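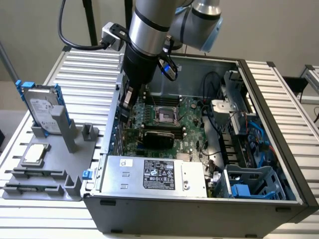

About Flonwood

Flonwood is a small publisher of background notes on armed conflict and ceasefires. We write for aid agencies, newsrooms, law clinics and teachers who need to know who controls a road, a port or a district, and how sure anyone can be about it.

We work from an office in Ballarat. The desk began as a newsletter put together by former aid logistics staff who were tired of reading three reports on the same town with three different answers. The newsletter is still going. It comes out every Sunday evening and is free.

What we publish

The Sunday newsletter covers the week's changes in front lines, crossings and truce talks. Longer papers come out when there is enough to say. Most deal with ports, border posts and fuel supply, as that is where our staff have their experience. We also keep a glossary of place names, with the spellings used by different sides. Readers tell us it is the thing they open most, and it now runs to 70 pages.

How we work

A claim goes into the newsletter when it has at least 2 sources that do not rely on each other. If we have only one, we say so in the text. We do not publish the positions of hospitals, shelters or aid convoys, even when others already have.

Our regional editors read Arabic, French and Somali. Translation from other languages is done by Stodier, an agency in Geelong, and checked here before it is used. Maps are drawn by Nuvness. Corrections are placed at the top of the page they belong to and stay there.

Who pays for it

Most of our income is from subscriptions to the longer papers. The rest comes from training days and a yearly grant from the Ghanem Fund, which has no say in what we cover. We do not take money from governments, political parties or arms makers.

Training

We run a one-day course on reading conflict reports for groups of up to 70. It can be held at your workplace or in our office. Schools pay a reduced rate.

Contact

Use the form on the contact page. The office is open until 4 pm on weekdays. Please send corrections with a link to the page and your source.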